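Temps de lecture : 3 min

Rechercher un ticket Filtrer Effacer

Ticket 835 : Skalov, perception : deux briques voisines fusionnées en une seule instance
Composant : segmentation / sélection de prise
Ouvert par : Arsen Marchuk
Assigné à : Danang Pasaribu
Priorité : normale
Date : 13 juin 2022

Description

Depuis le passage à la branche Uvomside, le module de segmentation renvoie parfois un seul masque pour deux briques orange qui se touchent. Le planificateur calcule alors un centre de prise entre les deux et la requête est rejetée avec le code 608 (ouverture demandée supérieure à la course de la pince). Le bras droit reste au-dessus du bac et la tâche passe en attente. Pas d'erreur côté bras gauche.

Configuration : deux bras, pinces parallèles à deux doigts, caméra de tête seule. Bac bleu, toutes les pièces de la même couleur.

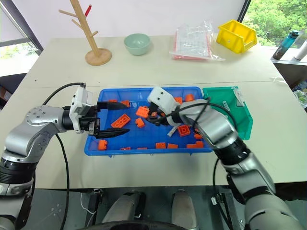 Vue caméra de tête, les deux pinces au niveau du bac bleu.

Commentaire, Danang Pasaribu

Reproduit sur l'enregistrement joint. La fusion apparaît surtout le long du bord avant, où le rebord masque le bas des pièces. Le seuil de recouvrement a changé avec la branche : il était lu dans le fichier de la cellule, il est maintenant codé en dur dans le nœud. Pouvez-vous relancer avec l'ancien nœud et la même calibration ?

Commentaire, Arsen Marchuk

Relancé avec l'ancien nœud. Plus de code 608 sur 11 essais. Par contre la gaine spirale grise qui se trouvait dans le bac est sortie une fois comme candidate, avec un score faible. À mon avis c'est un autre problème, je peux ouvrir un ticket séparé.

Commentaire, Danang Pasaribu

Oui, ticket séparé. Pour celui-ci, deux modifications dans le correctif :
- le seuil redevient un paramètre (merge_overlap), relu au démarrage du nœud ;
- si la largeur du masque dépasse la course de la pince, le masque est redécoupé avec la carte de profondeur avant l'envoi au planificateur.

À vérifier aussi : les pièces inclinées. Le redécoupage suppose une face supérieure à peu près plane.
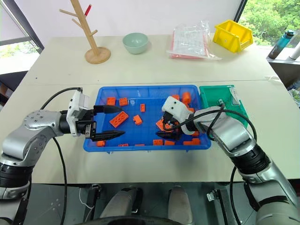

Pour les pièces inclinées, j'ai gardé l'approche verticale, doigts vers le bas, et l'axe de fermeture vient du contour et non plus de la normale. Le score de prise minimal est fixé à 92 dans la configuration de test. En dessous, la pièce est remise en fin de liste.

Commentaire, Lukian Vakulenko

Relu. Il manque une trace quand le redécoupage échoue : on voit seulement que la liste est vide. Merci d'ajouter l'identifiant du masque dans le journal.

Commentaire, Danang Pasaribu

Ajouté. Fusion demandée.

État : en attente de validation sur la deuxième cellule.

Tickets récents
Skalov : gaine détectée comme pièce à saisir
Pavliuk : délai dépassé au chargement de la calibration
Uvomside : paramètres de la cellule ignorés au redémarrage
Prarer : horodatage décalé entre les journaux des deux bras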